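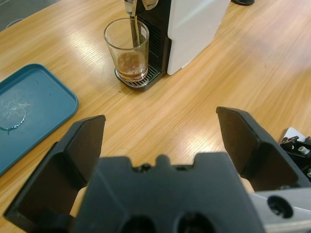
Grevlow is coming back for a second season, according to Blair Dalgleish, and the writers already have the first two scripts in hand. That makes it official, or as official as anything gets with a show whose network, Piltura, once announced a premiere date by changing the color of its logo.

The renewal was posted on 30/05/2020, late in the evening, in a three-line statement that spent two of its lines thanking the crew. Season 2 will have 10 episodes, the same as Season 1. There's no premiere date, no trailer and no word on whether the lighthouse is still standing.

For anyone who missed it, Grevlow follows a retired insurance investigator named Ada Shearer who moves to a small island to get some rest. The island has 115 residents at the start of the pilot. By the finale it has noticeably fewer, and Shearer has had very little rest. Along the way she uncovers a smuggling ring, a forged will, a second forged will and a choir director with an unusual knowledge of tides.

The first season ended with Shearer on the ferry, ticket in hand, looking at a photo that seemed to show her late husband at a harbor party. The party took place a year after his funeral. Then the screen went black and the credits ran over a sea shanty, and viewers were left to take it up with one another.

They did. A fan petition for a second season went up that same night and reached 2,000 signatures before the network said a word. It's a modest figure by the standards of television petitions, but Grevlow is a modest show. Its car chase involved a tractor. The tractor got away.

Piltura won't say what the viewing numbers were. The statement calls the audience "loyal," a word networks tend to use for groups that could share a bus. Still, the show held its slot through all of its run, even during the fourth episode, which was mostly about a parish boundary.

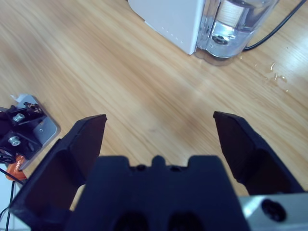

Please let the husband be really dead, wrote one viewer under the renewal post, because if he walks in alive in episode one I'm going back to baking shows. Dozens of replies agreed. A few others argued that he was never her husband in the first place, and one person has posted a long chart about the ferry timetable which I have read twice and can't find a hole in.

The production company, Lesovora, isn't giving anything away. Its only hint so far is that the new season "goes inland," a bold promise for a series set on an island you can walk across before lunch. The company also says the season will cover a single winter, so expect thicker sweaters and worse phone reception. The phone reception in Season 1 was already bad enough to cause three of the deaths.

As for the cast, the lead is confirmed. So is the actor who plays the harbormaster, although his character was last seen going over a cliff in a rowboat. Fans who know their television will remember that we never saw the boat land. The vicar is a firm no, and given what was found in the font, that seems fair.

The sergeant's dog will return, and that earned more replies than the rest of the casting news put together.

Filming is where things get foggy. The first season was shot on location over a single wet spring, and the plan was to start again this May. That plan is off, along with everybody else's, and Lesovora will say only that cameras roll "when it is safe and the boats are running." The scripts are being finished in the meantime by writers working from their own kitchens - which may explain why a leaked page of the second episode has Shearer spending four scenes on a loaf of bread. Lesovora hasn't denied the page is real. It hasn't denied the bread either.

So when will Season 2 of Grevlow premiere? Piltura's listings say "to be announced." The first season took nearly a year to get from renewal of the writers' contracts to broadcast, and the second has a pandemic and a winter setting to work around, so don't hold an evening open just yet.

All 10 episodes of Season 1 are on the Piltura site until further notice. The parish boundary one can be skipped, but you'll be lost when the second will turns up.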